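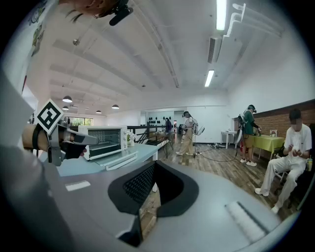 Wooden floor, black-gloved hand on the handle.

9 April 2003

She has run the secondhand bookshop on the corner of Praluvberg for 8 years and she talks fast. No coffee, no chairs either. We stand by the till.

"People think I read all day. I read on the bus." The rest is boxes. Lifting them, opening them, pricing what's inside.

Stock right now: 4,000 titles, most of it paperback. Another 3,000 in the back, unsorted. She bought the lot when Sithole, the shop across the river, shut its doors in May. Paid too much? "Sure. Ask me again in a year."

What sells. Cookbooks, anything on trains, old school atlases. What doesn't: memoirs. "I got memoirs up to my neck. I'd give them away but then you have to talk about them."

She won't sell through Brukik, the online catalog everyone in the trade seems to use now. Tried it one winter. Hated the packing, hated the emails. "A guy wanted a photo of page 212. Of a mystery! That's the ending."

Rent is up again. She's looking at a smaller place in Kastik, cheaper, no window to speak of. Hasn't signed anyting. Her sister says go, her regulars say stay, and the regulars, she points out, dont pay the rent.

A customer comes in, wants a dictionary. Portuguese. She has two and can't find either one.

"Give me a minute," she says, to him or maybe to me, and goes in the back.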